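My mother kept every recipe she ever cooked in a biscuit tin, and when we moved her out of the house in Trotton last July the tin came to me. I don't think anybody voted on it. I was the one with the biggest boot, and the tin was the last thing in.

I've been putting off sorting it ever since, and this week it rained for three days straight, so I ran out of excuses. I tipped the whole lot onto the bed – clippings, backs of envelopes, a page torn from a school exercise book that I'm fairly sure was mine – and got properly lost for an afternoon.

Half of them don't have a method. Mum wrote down the ingredients and trusted herself for the rest, so her lemon slice reads like a shopping list with "as usual" at the bottom. As usual! I have been eating that slice my whole life and I couldn't tell you whether the butter goes in melted or soft. I rang her to ask and she said "whichever", then told me all about the neighbour's new fence for 25 minutes. 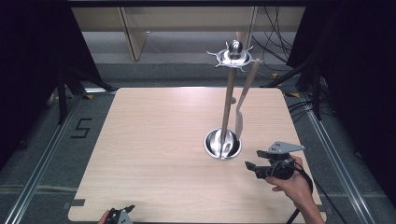 Ulla Skjelbred
Home cook, mum of two, keeper of this blog

So I've started cooking my way through them, one a week, and writing in the bits she left out. The first was the apricot chicken, which needed less sugar than I remembered and a good deal more salt. The second was a potato salad in my aunt's handwriting, with a rude remark about my uncle in the margin that I've copied out faithfully, as I reckon it belongs to the recipe now.

The kids are mixed on the project. My youngest will eat anything with a crust on it, but my eldest looked at the curried sausages as though I'd served them to her on a dare. Fair enough, I suppose. I felt the same at her age, and now I'd happily have them every Sunday in winter with a big scoop of mash and the peas stirred through.

I'm writing them all into a plain lined book in my own colour of ink, with Mum's words left in blue so you can tell who said what. The lemon slice is next. I'm going with melted.

Comments

Fabian Pichler
My nan's all said "cook until done". Very helpful, Nan. Good luck with the slice!

Jude
Soft butter, Ulla, always soft. Melted makes the base greasy.

Ulla Skjelbred
Oh no, Jude, it's already in the fridge. I'll report back.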